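3. What is inside an office computer

3.1 Why we opened the towers

Desktop towers come to the end of their office lives with most of their parts still fit for use, and yet the usual route takes them whole to the shredder. We find this a great pity, and also a great opportunity. A tower is one of the few household or office machines that a person with one screwdriver and a free afternoon can take down to its main parts, and the layout inside tells the story of how its makers expected it to be serviced. This section looks at that layout. We wanted to know what a worker meets, and in what order, between lifting off the side panel and holding a bare case.

Our sample came from the Indau collection point, which takes in office equipment from small firms and schools. We set aside 200 towers as they arrived, without picking for brand or condition, and gave each one a number and a card. The cards were designed by Velimir Delić, who had used something like them when sorting radio parts, and they turned out to be the best decision of the study. Each card has room for the parts found, the parts missing, the fasteners used, and a free line for anything odd. We had expected the free line to stay mostly blank. It did not, and several of the points below started there.

3.2 First look after the panel comes off

Every tower was laid on its side before opening, so that the motherboard faced up and the boards and cables could be seen without kneeling. We recommend this to anyone repeating the work. With the case standing upright, small screws drop to the bottom and roll under the power supply, and the worker's own hand hides whatever it is reaching for.

The first look is a reading exercise. Before touching anything, the worker writes down which sockets and slots are filled and which are empty. This matters a good deal in a collection like ours. Many towers are partly stripped before they reach the collection point: the owner keeps the drive for privacy, a colleague takes the memory for another machine, and somebody along the way lifts the processor. We call such a tower "picked," following Trajkovski, and a tower with all of its main parts in place "full."

It is easy to think of a picked tower as the poor cousin of a full one, and we began with that view ourselves. The cards changed our minds. A tower without its processor still carries a motherboard, a power supply, often a graphics card, and a case full of brackets and latches that fit other cases from the same line. The missing processor even makes the socket easier to inspect. In a full tower the state of the contacts stays hidden until the cooler and the chip are both out, and by then the worker has spent a good part of the time allowed for the whole machine.

Figure 4 gives a good idea of what the worker reads at this stage. The memory slots lie in two groups, one on either side of the CPU socket, and the small latches at the slot ends stand out by color from the long black bodies. The power supply fills much of one side of the case with its specification label facing up, so that it can be copied straight onto the card. 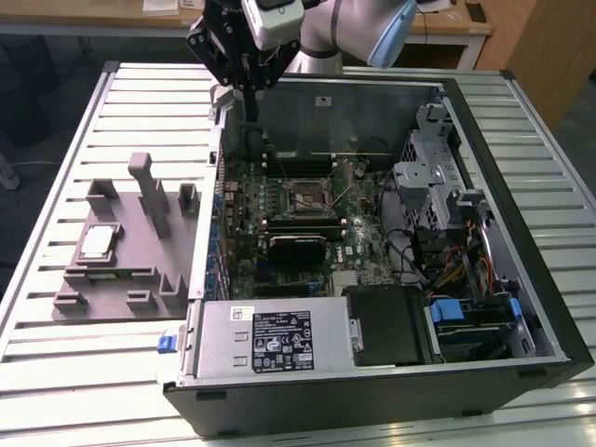

Figure 4. Interior of a desktop tower with the side panel removed. The CPU socket, at the center of the motherboard, is empty; a compact graphics card is still seated in an expansion slot.

3.3 The parts, one at a time

The power supply. We start here in practice and so we start here in writing. It is the heaviest single part in most office towers, and once it is out the case slides about less and everything else is easier to reach. Specification labels on power supplies are a delight for the patient reader: rated output on each line, input range, safety marks, and often enough a maker's name that differs from the one on the case. We copied the label in full for every unit, and we would urge others to do the same even when the label looks familiar. In 8 of our towers the supply had clearly been replaced at some point with one from another line, and only the label gave it away.

Some cases hold the supply with screws alone, some with a metal tab and a sliding fit, and some with a release latch that takes the place of one or more screws. Colored latches deserve a word of praise. On many office towers the makers used a single bright color for the things a technician is meant to press or pull, and a worker who has never seen the model before will go to the right spot at once. Our newer workers remarked on this again and again on their cards. (One free line reads, in full, "blue means push, thank you.") It should be said that color is not a safe guide everywhere: connectors are colored too, for quite different reasons, and a blue plug or slot is no promise that anything nearby will slide or click.

The memory. Slots are quick to check and quick to empty. The latches at the ends fold back, the module rises a little, and it can be lifted by its edges. Where modules were present we noted which slots they occupied, a detail that costs nothing at this stage and cannot be recovered later. Empty slots were checked for dust and for bent or broken latches. A broken latch does not spoil the board, but it does lower its value to a repair shop, and the shops we spoke with asked about latches before they asked about anything else.

The CPU socket. Here the work slows down, and rightly so. The contacts are small, they bend easily, and a bent one can be hard to see unless the light comes from the side. We looked at each socket twice, from opposite ends of the board, with a hand lens. An empty socket that arrives without a cover should get one at once. We cut ours from clean card stock and found them entirely good enough for storage. Hinder suggests molded covers, and for shipping we agree.

The graphics card and other expansion cards. Office towers carry few of these, and the ones they do carry tend to be small. Of the 200 towers, 66 held a separate graphics card. The retaining clip at the rear brackets and the catch at the end of the slot must both be free before the card is lifted, and a worker who forgets the second will feel the whole board flex. We kept every bracket with its card. Loose brackets are the orphan socks of this trade — there is always a box of them, and the one that is wanted is never in it.

The motherboard. Last out, and the part we enjoyed most. Printed text on the board's surface is worth more than any sticker on the outside of the case, where panels may have been swapped and model badges worn smooth. We recorded the maker's name and any board number we could read, then checked the capacitors by eye for swelling. Boards went into flat trays, never stacked.

3.4 Notes on the work surface

A short word on tables, which earlier papers leave out. Slatted metal tops are strong and easy to brush clean, but the gaps will take a small screw if it is given the chance. We used shallow trays with a raised lip, one per tower, and moved the card with the tray. Clurkitz recommends a magnetic mat for the same purpose. We tried one and liked it for screws, though we kept drives well away from it.

3.5 Checking the cards

The cards were entered twice, by different people, and the two sets compared. The last comparison was finished on 05/06/2021. Most mismatches came from slots: one reader would take "below the socket" from the position of the board in the case, the other from the position of the board on the table. After March we asked everyone to draw a small arrow toward the rear connectors before writing anything else, and the problem all but went away. We have kept the arrow in the printed version of the card.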